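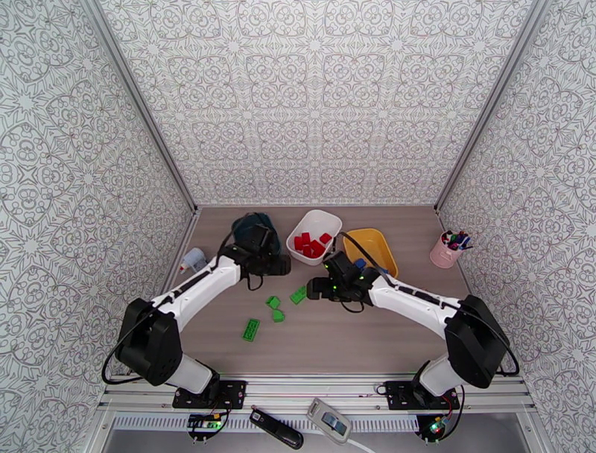
Gray medallions and curling flowers on white.

The Wallpaper at Prirnwood

My aunt left me the house in Prirnwood and a key to a storage unit in Grindow. The house was empty by the time I got there. The unit held 504 rolls of wallpaper, all in one pattern, gray on white, stars and medallions hooked into each other.

She had sold wallpaper for Zevton for most of her life. The company closed one January and paid its people in stock. The others took paint. My aunt took paper.

I called a dealer in the city. He offered me 795 dollars for the lot if I brought it to him. Renting a truck would have eaten most of that, so I said I would think about it.

Instead I took home 12 rolls and papered the back bedroom. It took me four evenings. The first wall came out crooked and I left it. When I ran my hand along the second wall I could feel where the seams met, and they met well. My aunt had shown me how to do it when I was ten, in her kitchen on Fahmy Street, with flour paste and a ruler.

A neighbor came by to return a ladder and stood in the doorway of the bedroom for a long time.

"We had that in our hall," she said. "She put it up herself. She wouldn't take any money."

I asked which house. She pointed across the road.

After that I started asking. The man at the hardware store had it in his dining room, under two coats of green. The library had it in the reading room until the roof leaked. A woman at the bus stop told me she had been sick in bed as a girl for a whole winter, and had given every star on the wall a name. She could still say 200 of them.

I went back to Grindow and paid the rent on the unit through the spring. Then I put a card up at the hardware store. It said free wallpaper, one pattern, help with hanging if you need it - and my phone number.

The phone rang that night at half past eight. It was the woman from the bus stop. She wanted enough for one small room, and she asked if I could come early, before the heat.

I told her I would bring the ruler.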